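Hulholm Leadership Development Program
Minutes, fellows' planning meeting, December

Present: both program leads, the coordinator, seven of the first-year fellows, and one second-year fellow who had been told there would be lunch. There was lunch.

Called to order at 12:10 p.m., once the speakerphone had been persuaded.

1. Minutes of the last meeting
Approved with one correction. "Strategic retreat" in item 3 should read "strategy retreat."

2. Mentor matching
All but two of the first-years have a mentor outside their own department. The remaining two have been matched with the same person, who accepted both and then went on sabbatical. The coordinator will find replacements before the winter break. Fellows asked whether a mentor could be someone who answers email. The leads said this had always been the hope.

3. Project shadowing at Vollport
Vollport will again take 4 fellows for the spring shadowing block. Each will follow one operations manager through budget season, including the meetings before the meetings. Applications are a single page this year. Last year's guidance said "brief," and the longest came in at 9 pages, with an appendix.

There was discussion of whether shadowing should count toward protected time. One lead said yes, the other said it depends, and the item was tabled until they have spoken to each other.

4. Feedback survey
The fall survey went to 145 staff who work alongside fellows. Almost 9 in 10 who replied said the fellows ran meetings well. The coordinator noted that replies were few and that several came from fellows. A shorter form will go out in spring, without the question about "synergy," which drew comments that will not be entered here.

5. Software
The trial of Drukano for scheduling ends this month. Opinions were mixed -- it books rooms nicely, and it also books people who are on leave. Moved and seconded to let the trial lapse and return to Nina, the old shared calendar, which everyone dislikes in ways they already understand. Carried, one abstention.

6. Spring workshop
Topic will be difficult conversations. A fellow proposed holding it jointly with the finance office, for practice. Agreed. Three hours, afternoon, with a real break in the middle this time. The role-play scripts need rewriting; in the current set every conflict is solved by a whiteboard.

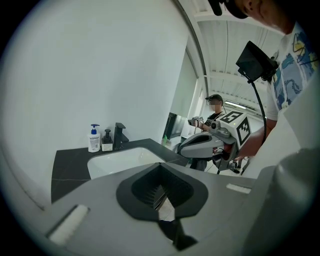
7. Other business
The reading list has not been updated since the program began. Two fellows will bring suggestions, no more than five titles each, at least one of them not about an airline.

A request for name badges with larger type was approved without debate, the fastest item of the year so far.

Action items
Coordinator: replacement mentors, shorter survey, Drukano cancellation notice.
Leads: agree on protected time and report back as one voice.
Fellows: Vollport applications by the end of the month, one page, one side.

Adjourned 1:25 p.m. Next meeting same room, unless Nina says otherwise.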